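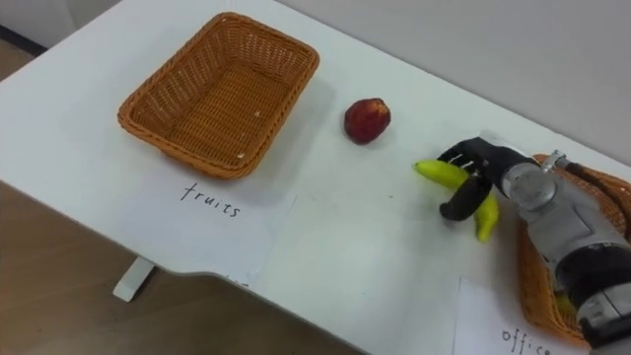 Support > Furniture and fittings > Ticket 781

25th July – logged by Gráinne Ó Flaithearta

Reported by: Yi-an Heo, Lodhi room, Hosturton
Subject: Fruit ends up in the wrong basket, table "uneven"

Yi-an says people can't tell which basket is for fruit and wants printed signs from Corimen at 55 dollars a set. I have my doubts. The paper label says "fruits" in black ink, right below the front rim of the basket. It's handwritten, sure, but I had no trouble reading it.

Second complaint is that the tabletop is damaged. It has faint grey scuffs, which I'd call normal for a white top. The near edge steps in at a shallow notch. Yi-an calls that a chip. Looks to me like the shape of the table, but I've asked Phúc Trương to check the order sheet.

Update, Phúc: Order sheet from December lists the top as 170 cm on the long side and says nothing about a notch. That proves very little – the sheet doesn't mention the legs either.

Update, Gráinne: Yi-an now says the baskets get mixed up because they look alike. Fair point, the weave and color are close. I'm still not convinced that a printed sign fixes it.
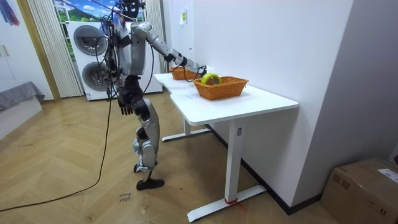
Attachment 2: both baskets on the desk, banana in the near one.

Suggested to Yi-an:
- wipe the small white specks out of the fruit basket
- try a cloth on the scuffs before asking for a new top
- keep the handwritten label for 3 weeks, then we talk about signs

Reply, Yi-an: Will try the cloth. Don't expect much from it.

Status: open, waiting on Phúc to call Lernus about the notch. Sign request on hold.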